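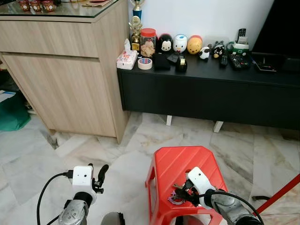 Keys, red stool, two grippers. My whole afternoon at the Momeven open day, pretty much.

OK so I promised a thread and I am finally on the couch with my shoes off, so you're getting a thread. Momeven opened up their home robotics program to visitors this month and I got a spot in the 2 p.m. group (thank you Areeba Dhanial for forwarding me the sign-up link, I owe you lunch).

I was expecting a big shiny lab with a rope in front of it. Nope! Living room. TV, trophies, a tissue box, a jar of snacks I thought about way too much. My aunt has almost the same glass-topped cabinet, so I felt right at home.

The task of the day was keys. Pick up a bunch of keys from a little red plastic step stool. Sounds like nothing, right? I do it every morning half asleep. Then Sobia Dogar, who ran our session, started explaining why keys are nasty and I haven't looked at my own keychain the same way.

A cup is one thing. You grab it and the whole cup comes with you. Keys slide around on each other, the ring flips, and the bunch has a different shape every single time you put it down. There's no one "right" spot to grab. Plus they're shiny, and shiny is a pain for cameras.

Also a ribbed stool seat is not a nice flat table! I asked if they'd picked it to be mean. Sobia laughed and said people's homes are full of stuff like that and they may as well get used to it.

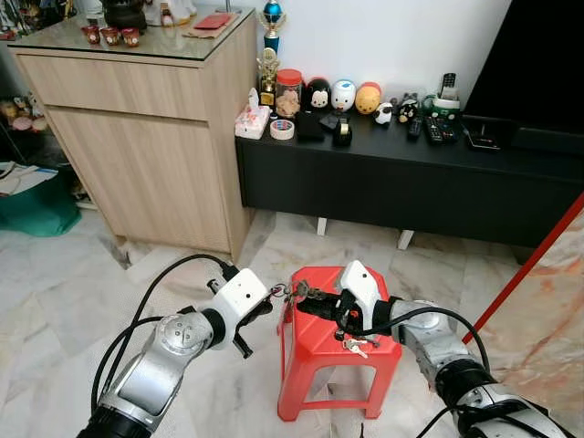 Naveed Mirani: what I'd want to know is how it does with a bunch it has never met before. Same keys every time and it's a party trick, swap them out and then I'm interested.

Fair question, Naveed, and somebody in our group asked pretty much the same thing. They do swap them. The team told us they've logged 2238 key pickups so far, with 58 different bunches. They want to have 1000 of those pickups redone in other rooms before they call this part finished. I wrote the numbers on my hand like a teenager.

And no, they wouldn't give us a success rate. I tried twice. "Ask us in September" was all I got, so I guess I'm going back in September.

Things I didn't expect: how much I'd lean in. There were five of us in the group and we all went dead quiet whenever a gripper got close to the stool. A grown man next to me whispered "come on, come on" like it was a penalty kick.

Somebody asked about price and got a very polite non-answer. Somebody else asked if it could find keys you've lost, and I have never seen a room nod so hard. (Not yet, they said. It has to be looking at them first.)
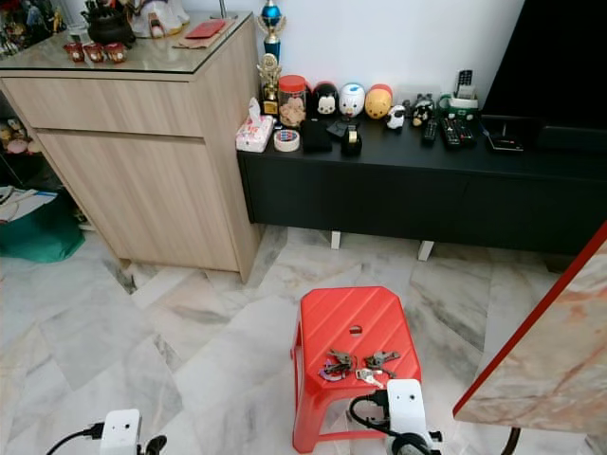

Keys on the stool, purple tag and all.

If you want to go, they're running more small groups, mornings and afternoons. Get the later one if you can, we got to hang around and ask questions for ages. Wear comfy shoes, it's a lot of standing on marble.

Next up I'm trying to get into the Peklow warehouse tour. If anyone here has been, tell me whether they let you take pictures!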